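Notebook, March. Equipment plan for the mobile two-arm work, second pass.

Continuing from the page on floor loading. The question for this entry is what we buy, in what order, and what we can put off by staying in simulation for longer. Casimiro Bermúdez wants a list he can defend line by line, so I am writing down the reasoning as well as the totals.

Starting position. We have no mobile base of our own. The Prundstead unit was on loan and went back. We have the two bench arms, one working wrist sensor, the old workstation and the shared compute allocation. The simulated robot is a two-arm mobile base with parallel-jaw grippers, and any hardware we buy should be close enough to it that the controllers carry over without rewriting the kinematics layer. That rules out the single-arm option from Betlow at once, although it is the cheapest on paper. I have left it in the table as a reference price only.

Quotes received so far:

Betlow – single arm on a base, two-finger gripper, charger included. Reference only.
Drorkevus – two arms on a base, parallel-jaw grippers, charger and spare battery quoted separately.
Baek – two arms on a base, grippers quoted separately, charger included, longer support period.

The Drorkevus and Baek figures cannot be compared as they stand. Drorkevus includes the grippers and leaves out delivery. Baek includes delivery and leaves out the grippers, the mounting plates and the cable set. I have asked both for a price on the same scope: base, two arms, two grippers, one charger, one spare battery, delivery to the ground floor, one day of commissioning. Drorkevus replied that commissioning is charged by the day with travel on top. Baek has not replied on the gripper plates.

Support. Baek gives two years, Drorkevus one with a second year at extra cost. What matters is whether a failed joint is swapped on site or shipped back. On the loan unit we lost most of a month to one shipped joint, and the arm could not be used one-handed because the software refused to start with a missing device. Asked both suppliers whether their stack will start with one arm disconnected. Drorkevus says yes with a configuration change. Need this in writing.

Gripper stroke. The fingers on the simulated gripper are short. Most of what we ask it to pick up is small, so stroke is not the limit at present. Finger length is the limit when an object sits against a wall or at the back of a worktop, where the wrist housing arrives before the fingertips do. Longer fingers are a cheap part and we can machine them ourselves. Budget line for finger blanks: 200. That covers a first set and one set to ruin.

Reach. The worktop tasks have objects spread from the near edge to well towards the far end. The far ones need either a base move or an arm with more reach. More reach costs more for the arm and also for the base, as the tipping margin shrinks. I would rather pay for a base that repositions accurately. The planner already handles a base move between picks, and the time penalty in simulation is tolerable. 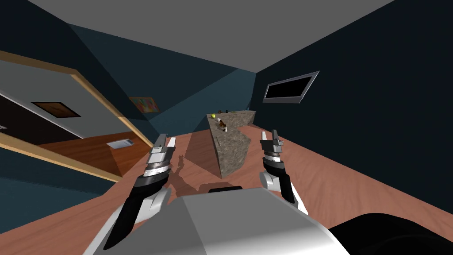
Sensors come next, and this is where the estimate was weakest last time. The first pass had one line, "cameras", with a figure copied from an old order. It needs to be split:

Head camera, depth – one, plus one spare.
Wrist cameras – two, plus one spare. Check cable routing through the wrist before ordering.
Mounts – made in house, material only.
USB cables, locking type – allow 333 for the full set. The unlocked ones worked loose on the loan unit every few hours and cost us more in lost runs than the difference in price.
Calibration board – have one, slightly bowed. Replace.

The spare wrist camera may look like padding and will be questioned. The wrist position takes knocks, delivery on the current model is slow, and without a matched pair the two arms cannot be trained on the same policy. Keep it in.

Compute. The existing workstation runs one environment with rendering on at a usable rate. It does not run the two-arm model with both wrist views and the head view without falling behind. Two options:

(a) Buy a second workstation now, same class, and run the rendering there.
(b) Keep to the shared allocation for batch jobs and use the old machine for interactive checks with reduced resolution.

Option (b) costs nothing from this budget and I propose we take it until the hardware arrives. The interactive checks are mostly for reach, collision with the counter, door widths and whether the planner has chosen something foolish. None of that needs full resolution. Once there is a real base in the room we need an on-site machine for it anyway, and that can be specified then with the supplier's requirements in front of us.

Storage. One batch of recorded episodes at full resolution comes to nearly 400 GB. We keep the last three batches and throw away the rest, which is a habit left over from when the disk was small. For the comparison between simulated and real runs we will want to keep everything for the length of the project. Disk is cheap next to the rest. Allow 640 for drives and an enclosure, including one cold spare.

Room. The simulated homes have doorways between rooms and the base has to pass through them. Our own lab has one door that either of the quoted bases would pass, by the drawings, with the arms tucked in. With the arms out, neither would. Tucking is therefore part of every room-to-room move and the cycle time has to include it. I have been quoting cycle times without it. Correct this in the report before it goes further.

For the physical mock-up we want one counter at domestic height, one doorway with a proper frame, and a floor surface the base can grip. The old rubber matting is too soft and the odometry drifts on it. Sheet flooring over board is adequate and can be lifted when we move. The counter can be a carcass with a worktop offcut. I do not want to spend money on real stone. The depth camera's behaviour on polished or speckled surfaces is worth testing, but an offcut from a worktop yard will do for that and several yards give them away.

Power. Both chargers want their own circuit. The wall sockets on the bench side share one with the compressor, and the compressor tripped it twice while the loan unit was charging. Either we move the compressor or we have a new circuit put in. The electrician's quote is outstanding. Put in a holding figure and mark it as such.

Safety. Emergency stop, wired, at both ends of the work area. The wireless stop supplied with the base is additional to these. Floor marking. A low barrier on the corridor side. The risk assessment for the loan unit can be reused in part, but it assumed a single arm payload, and the two-arm case, with something held between the grippers, is not covered. I will rewrite that section. No cost, but it has to be done before commissioning, and the commissioning day is charged whether or not we are ready.

Order of purchase, as I see it now:

1. Electrical work and flooring. Long wait for the electrician, and nothing else can start without it.
2. Drives and enclosure. Needed already.
3. Base with arms and grippers, on whichever quote survives the scope comparison.
4. Cameras and cables, ordered when the base is ordered so that both arrive together.
5. Finger blanks, counter carcass, door frame. Workshop time more than money.
6. On-site compute, specified after item 3.

If the budget is cut, item 6 goes first and we continue on option (b) with the old machine on a trolley. After that I would drop the spare head camera. I would not drop the second arm. It would save a good deal, but the larger part of the simulated work assumes two, and we would be buying hardware for a project we are not doing.

Leasing. Casimiro asked for this to be looked at. Drorkevus offers a lease with a fixed term and an option to buy at the end. The lease excludes damage to grippers and wrists, the parts we are most likely to damage, and forbids modification of the fingers. The second condition makes it unusable for us as written. I have asked whether replaceable fingertips count as modification. If they do not, the lease is worth costing properly, as it would move most of the spend out of this period.

Resale. Not counted. The loan unit's owners had trouble placing theirs and I would not rely on any figure.

Simulation work that can go ahead without any purchase, to be done while we wait:

– Rerun the worktop set with the fingers lengthened in the model, same objects, same start poses. If the far and wall-side picks improve, the blanks order is justified.
– Rerun with the Drorkevus and Baek base footprints in place of the current one. Both suppliers have sent drawings; Baek's is missing the rear overhang.
– Log arm tuck time on every doorway move.
– Check the body's own shadow in the head view. The object detector has been giving false hits on dark patches on the floor close to the base, and I want to know if it does the same in the lab under the strip lights before we fix it in training.

Outstanding: Baek on gripper plates and rear overhang, Drorkevus in writing on one-arm start and on fingertips, electrician's quote, delivery time for wrist cameras. Table to be updated when two of the four are in. Left the draft with Casimiro at 4 pm; he has the earlier version as well, so check which one he is marking up.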